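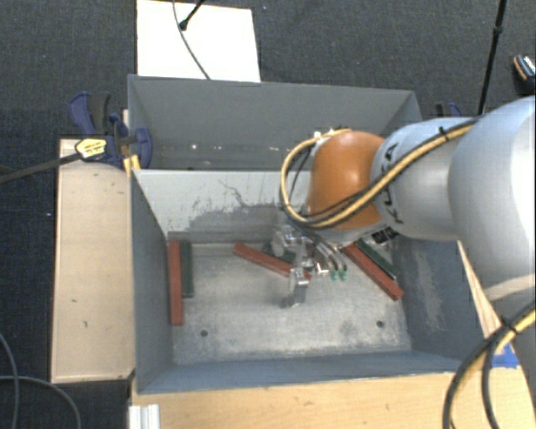 I finally got the shed sorted over March, after putting it off for most of two years. It's a small shed, and it had filled up with what came out of Dad's workshop when he moved in with my sister. Most of it was in cardboard boxes that had gone soft at the bottom. I wanted open bins to replace them, plain grey metal with one standing behind the other, the kind where the floor gets worn and it makes no difference. Plastic tubs crack in our summers and I'm done with buying them.

A place called Brudeck, out past the railway yards, sells used shop fittings. I paid $300 for 16 bins and had to make two trips in the wagon. Cledwyn Watkins helped me carry them down the side of the house and stayed for lunch.

The sorting took longer than the carrying. Dad kept every screw he ever took out of anything. I started by separating them by size and gave up on the first afternoon. Now there's one bin for wood screws, one for bolts and nuts, and one for everything I couldn't name. Siwan Pritchard from next door took the hinges, which she wants for her chook pen.

His tools were harder. I kept the hand planes, the brace and his good chisels. The drill press went to Lowri Bowen, who has the room for it. I'd thought about selling the old lathe - someone offered me $800 without looking at it - but my nephew has asked for it, so it stays under a tarp until he has somewhere to put it.

I also found a biscuit tin of receipts going back to before I was born, some from hardware shops that closed years ago. He'd written on the back of each one what the thing was for. "Back gate." "Trevor's boat." I read through the lot sitting on an upturned crate and lost the rest of the day.

Still to do: the gutter on the shed, which drips straight onto the doorstep, and a proper light over the bench. I've also got four tins of paint with no labels. The council takes them at the tip on the first weekend of the month, so they're by the door for now.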